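Reuse of Tableware in Rural Guesthouses: A Study of Three Villages

Student Project Report
Submitted March 6, 2024, a Wednesday
Supervisor: Elfriede Kröger

1. Background

Small guesthouses in the district often keep dinner services for several decades. This project examined how such houses replace, store and pass on their tableware, and what part cost plays in these decisions. The study covered the villages of Filley, Kasten and Vernow.
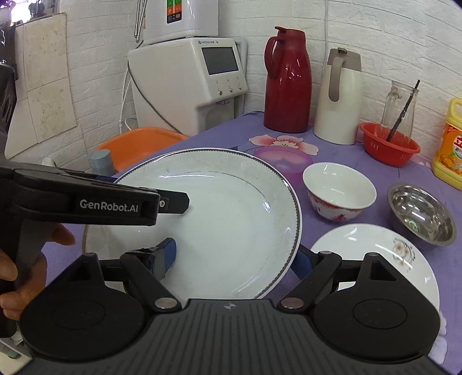 Department of Hospitality and Rural Economy, Pimitholm College

2. Method

A written survey was sent to 54 guesthouses in December. It asked owners to state the age of their main service, the number of pieces bought in the last business year and the usual reason for removing a piece from use. Four owners also agreed to a longer interview. Purchase records were supplied by two of them and cover 1,278 pieces.

3. Results

Chipping at the rim was the reason most often given for removal. Owners in Kasten tended to buy complete services, while those in Vernow preferred to add single pieces from house sales. Serving plates stayed in use longer than dinner plates, as they were brought out mainly for family events and holidays.

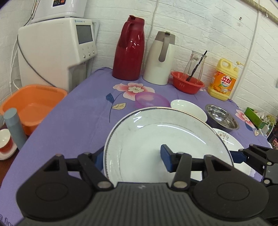 Figure 2. Large white plate with decorated rim, on a purple tablecloth.

Storage was a concern in the older houses. One owner in Filley reported keeping 300 pieces in a single pantry and had stopped accepting gifts of china from neighbors.

4. Limits of the Study

Survey replies from Vernow arrived late and were entered by hand. Restaurants without guest rooms were not included. The full survey form and the interview questions are attached as Appendix A.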